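May 14, 2025
Hand gripper, laundry set, home bench

Picked this back up after the linkage rework. The pivots on the Divari kit plates were wearing oval, so all the holes got drilled out and sleeved last night. Play at the fingertips is much better. There is still a little on the left side when the jaws are nearly shut, and I think that is the plate flexing and has nothing to do with the sleeves.

Trigger spring: the old one took too much force by the end of a long session. Swapped in a softer one from the Abdella assortment box. It closes easily but comes back slow, so I added a second washer under the seat. Good enough for now. If anyone else takes the tool out this week, check that the jaws open all the way before starting a take.

Moved to the bed for the soft goods. The bench is too hard and too flat, things slide on it, and the arm is going to have to deal with blankets sooner or later anyway. Settings: 15 takes per item, 40 seconds limit on each, lift clear and put down in a new spot. Socks first, then T-shirts, then the dish towels.

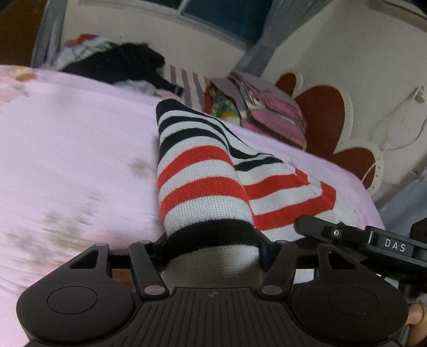
Socks are harder than the towels were. A towel gives you an edge to pinch. With a pair lying overlapped you get either both or only the top one, depending on how deep the fingers go, and the log needs to say which was intended. I have added a field for it, "single" or "pair." Old takes have it blank. I'll go back and fill those in by hand.

Striped ones are the best test pieces so far. When they twist, the bands make it plain which way they went, and that helps a lot when checking takes afterward. Plain dark socks just turn into a lump on playback.

Blur is still a problem on fast moves. Tried locking the exposure shorter and the room is simply too dim for it. Options are a second lamp or moving slower. Going slower costs nothing, so that first.

Total on disk is now 287 takes. Of those, 201 pass the Prorano checker. Most of the failures are the tracking dropping out during the reach, and a few are me letting go of the trigger early. I would like the tracking ones fixed before the Lasis arm goes on its mount in August.

To do:
- stiffen left plate, try 3 mm stock
- lamp for the head of the bed
- fill in single/pair on the old takes
- charge both packs, the spare was flat again
- order more sleeves, same size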